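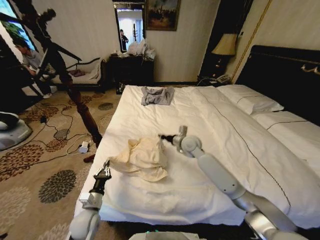 HOUSEHOLD TIPS / BEDROOM & LINENS

Keeping White Bedding White (and Getting a Good Night Out of It)

By Afshin Asadi
1/21/22

I grew up in a house with brown sheets. My mother had four children and a dog, and she was a practical woman, so everything on our beds was the color of gravy. When I finally had a bedroom of my own I went straight out and bought white everything, and I have been learning how to look after it ever since. Friends ask me all the time if it's worth the bother, and I always tell them yes, it is, once you have a few habits in place. I've put mine down on this page for anybody who has been eyeing a white duvet and losing their nerve.

Wash less than you think, but wash properly

Sheets and pillowcases go in once a week at our house. The duvet cover goes every second week, or sooner if somebody has eaten toast on it (my husband, usually, and always with jam). The duvet itself only needs washing once or twice a year. I do ours in February, when the laundromat down on Morulberg Street is quiet and I can have the big machine to myself with a book and a cup of coffee.

The mistake I made for years was too much detergent. I thought white things needed extra, so in it went, a great glug every time, and my sheets got stiffer and duller by the month. It was soap that had never rinsed out! These days I use a little less than the bottle says, pick the extra rinse, and leave enough space in the drum that I can put my whole arm in on top of the load. If you have to push the door shut with your knee, take something out.

Hot water is fine for plain cotton as long as the care label agrees. For anything with colored trim, and I do love a bit of dark piping, wash it warm the first few times and keep it out of bleach altogether. Test the trim first by pressing a damp white cloth on it for a minute. If color comes off on the cloth, wash it on its own until it stops.

When white has gone yellow or gray

Yellow comes mostly from us, I'm sorry to say. Sweat, face cream, hair oil and body lotion all sink into cotton and turn. What has worked best for me is a long soak with oxygen bleach, the powder kind. Dissolve it in the hottest water the fabric will take, following the amounts on the tub, push everything under, and walk away. I usually leave mine overnight and wash it as normal in the morning. Old pillowcases sometimes need two goes at it, and I have one pair from my aunt that took three and came up lovely.

Don't reach for chlorine bleach on a yellow stain. It can react with what's left in the cloth and make the mark darker, and it wears cotton thin if you use it often. I ruined a perfectly good Surberg sheet that way.

Gray is usually from mixed loads. One navy sock doesn't look like much, but it adds up over a winter. Whites with whites, and that includes creams if the creams are old and settled. New cream or ivory sheets I keep apart for the first couple of washes, and I've never had trouble after that.

Stains, while I'm at it

Cold water for blood, always, and the sooner the better. A drop of dish soap for anything greasy, rubbed in gently with a finger and left for ten minutes. Tea and coffee I rinse from the back of the cloth so the stain is pushed out the way it came in. And check before anything goes in the dryer! Heat sets a stain so hard that you may as well have embroidered it.

Drying

If you have a line, use it. Sunshine is the cheapest whitener going, and the smell is worth the walk down the yard. In winter I use the dryer on medium and take the sheets out when they are just barely damp, then spread them over the banister for the last half hour. They come out much smoother, and I haven't ironed a flat sheet in years.

Sheets love to swallow things in the dryer, so stop it halfway and shake everything loose. I once opened a fitted sheet to find two dish towels, a pair of tights and the Azimi oven mitt I had been accusing my sister of borrowing.
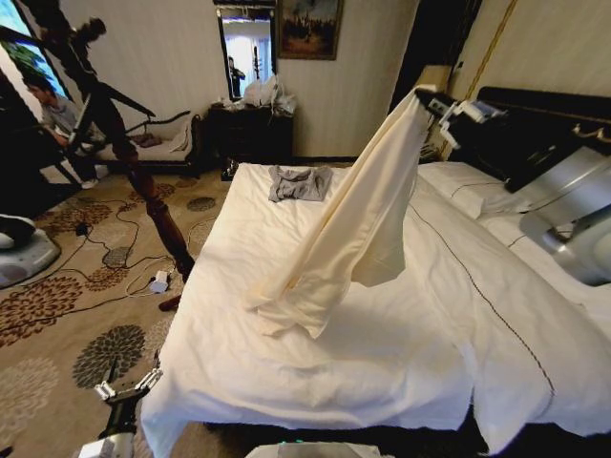
Sorting as you strip the bed helps with all of this too. I pull the pillowcases off first and drop the sheets in after them, and while everything is in my hands I look it over for marks. If there are clothes lying on the bed I put those away before I start, or they end up in the wash with the bedding, and a wool sweater only makes that trip once.

Let the bed breathe

My mother would have fainted, but I don't make the bed as soon as I get up. I fold the covers back to the foot, open the window a crack, and go have my breakfast. A mattress takes in a good deal of damp overnight, and half an hour of air does it the world of good. Then I come back up and make it, and I get that nice feeling of having done something before nine o'clock.

Once a season I take everything off and vacuum the mattress with the upholstery brush, going slowly along the seams. If it smells a bit tired, sprinkle baking soda over it, give it a couple of hours, and vacuum again. Turn it head to foot while you're there if it's the kind that can be turned - get somebody to take the other end, please, I speak as a person with a back.

Don't forget the headboard

An upholstered headboard collects dust and hair oil just like a pillowcase does, and hardly anyone cleans it. Vacuum it every few weeks with the soft brush. For a dark fabric one, a barely damp cloth wiped in one direction will pick up the lint that a vacuum leaves behind. If yours has metal trim, go around it with a dry cloth and keep polish well away from the fabric. I've seen polish leave a ring on velvet that never did come out.

A word about buying

You don't have to spend a fortune. I know people who will only look at thread counts of 1,000 and up, and some of those sheets feel like sleeping in a raincoat. Plain cotton percale with a modest count is cooler, washes easier and dries faster. I bought a set from Cistex 14 years ago that is still on the guest bed, a bit soft at the hems now but perfectly presentable.

Buy two extra pillowcases with every set, because they wear out first. And write the size on the label of each sheet in laundry marker. I can't tell you how many times I've stood at the linen closet holding up a full when I wanted a queen.

Storing the spares

Fold the set up and tuck it inside one of its own pillowcases, so it all comes out together. Keep it somewhere dry and airy, on a shelf with a bit of plain cotton under it if the shelf is bare wood, which can leave brown lines along the folds. Plastic bags trap damp and bring on that yellowing again. I move the bottom set to the top every time I put clean ones away, and a bar of soap still in its wrapper, tucked in at the back, keeps the whole closet smelling fresh. Mine is lavender at the moment, though I'm thinking of going back to lemon.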